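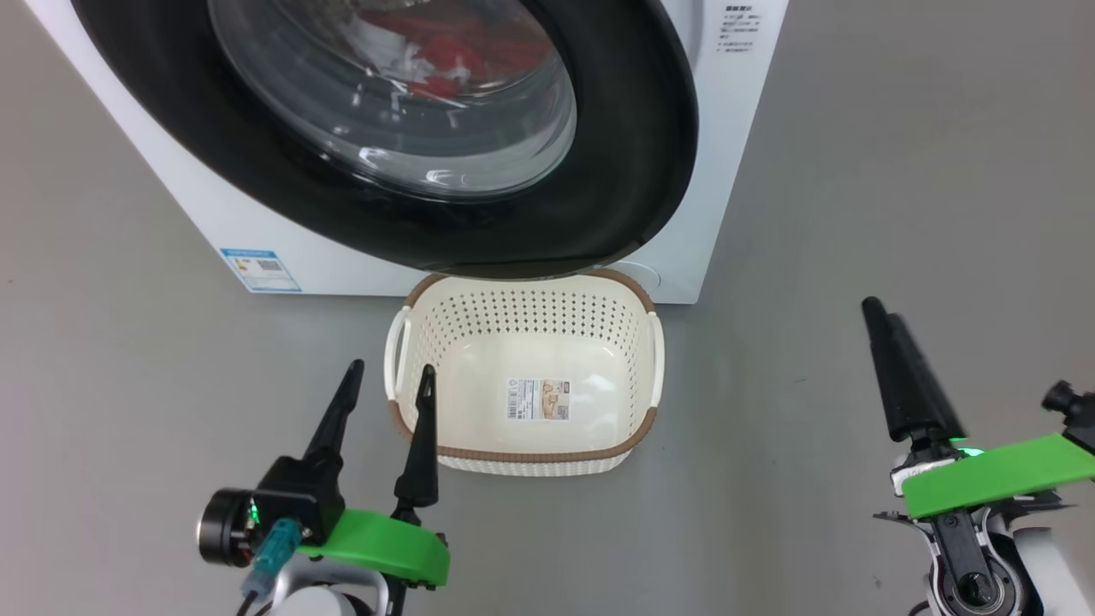
Trajectory planner keeps failing on the pull-out step, laundry task, two arms. Posted in Planning and Control, June 2019

Hi all, bit of a rush, demo code freeze coming up. We plan both arms together with the Prurnix planner, one goal for each gripper, and it's fine for anything out on open floor. Goes wrong as soon as a gripper has to get in through the washer door. The basket stands right in front of the machine, far side tucked just under the black ring of the door, so there's hardly any room to come in low. Planner either times out (limit is 15 seconds) or hands back a path where the elbow swings right up and over and then back down again. Out of 100 runs on the logged start poses only 4 gave something I would let near the hardware.

Things I've tried:
longer time limit, no real change
shrinking the padding on the basket mesh, helps a bit but then the fingers clip the rim in sim
swapping the order of the arms, worse

The basket goes into the collision world as a solid box at the moment. The washer is one mesh, closed hull, exported from Fleltunex. Anything obvious I'm missing? Log attached, the bit that matters starts at line 3,042.
Nilmini Mridha

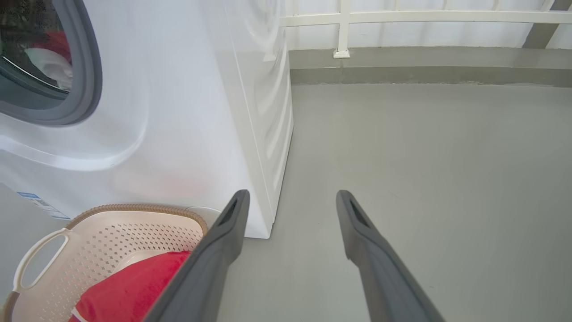

Forgot to add, the start state comes from the wrist encoders and I've checked it agains the joint readout, so it isn't that. Goal poses come out of the cloth detector, which gives me a centre point on the fabric and an approach direction. Approach direction is a bit jumpy from one cycle to the next. Replanning on every new one, could be part of it I suppose.
Nilmini

3 answers

Doğukan Akyol
Closed hull is your problem. If the washer is exported as a convex hull then the drum is solid as far as the collision checker knows, so every goal inside it is in collision and you're relying on whatever tolerance you've set round the goal. The handful that passed probably had goals right at the mouth. Check it: take one failed goal, ask for a plain state validity check with contacts printed. Bet you get washer body vs finger link.

Fix is to split the mesh. Front panel as a ring made of several convex bits, drum as a tube made of slats, back plate. Ugly but fast. Don't use the raw triangle mesh, it'll crawl.

Same for the basket, make it four walls and a floor. As a solid box you can never put anything in it, the drop goal will fail next even if you get the pull-out working.

Then for the elbow thing, put a joint limit on the elbow just for this step. We had the same swing on the Lurwood cell and no amount of cost tuning got rid of it, a hard limit did.

Gayan Kodikara
have you tried a different planner? the default one was rubbish for me aswell. I just use straight line moves for everything now

Rokeya Chowdhury
Doğukan is right on the hull. Couple of extras

1. Stop replanning on every detection. Hold the goal for the whole reach, only take a new one if it moves more than a finger width. Average the approach direction over a few cycles, or throw it away and use the drum axis, the cloth doesn't care much what angle you come in at.

2. Plan in two parts. Free space plan to a point just outside the door on the drum axis, then a straight cartesian move in. Same point on the way out. The sampler is hopeless at finding narrow holes but it only has to reach the outside point, and that one's easy.

3. Park the other arm first, plan the reaching one alone. Planning both together doubles your joints for no gain, they aren't doing anything together in this step. Put the parked one in the world as an obstacle obviously.

Cloth hanging off the fingers is a seperate headache, I attach a fat cylinder to the gripper once it closes and let that be allowed to touch the basket and the door ring. Crude.

Comments on this answer

Nilmini Mridha: validity check says washer body vs left finger, on every single failed goal. Feel daft. Splitting the mesh now, will do the outside point after that

Kamrul Siddiqui: which exporter setting gives the closed hull? got the same washer model from the Sheikh set and might have the same thing

Nilmini Mridha: "simplify collision" in the export box, it was ticked by default on mine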